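Camera and controller trials, progress report to the Velport fund

Hi all — quick catch-up on where your money has gone since March. We're comparing two camera setups and two base controllers in simulation before anything gets bolted to the real arm. Every combination drives the same rooms, 50 runs each.
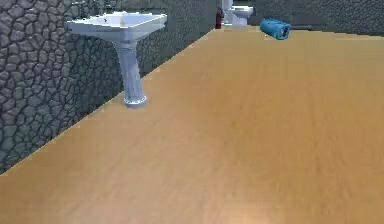

Issue 4

The Nivov controller is winning on long open floors like the one by the pedestal sink. It drifts less and I've stopped babysitting it!

Doorways are another story. Both controllers slow to a crawl near the black door, and Chauke stopped dead in 8 runs. 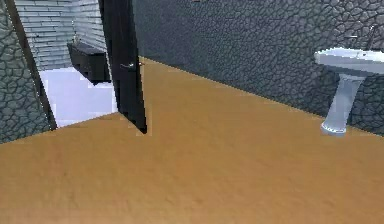 Open door, with the tiled room beyond

I'm widening the turn and trying again. Shadows are my other headache, mostly for the cheaper camera, which keeps marking the dark patches beside the cart as things to drive around. 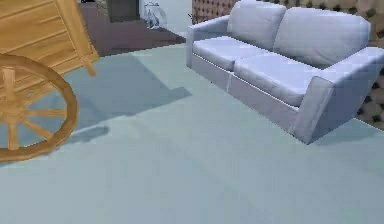 Cart, sofa and the shadow between them

Chair bases are next (those star-shaped feet are mean to a depth map), and I've set up the table room for it. 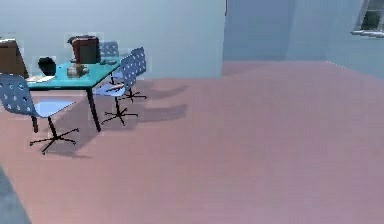
Still to do

Finish the chair runs, then pick a camera and order the mount from Garkholm. We've spent almost half the hardware budget.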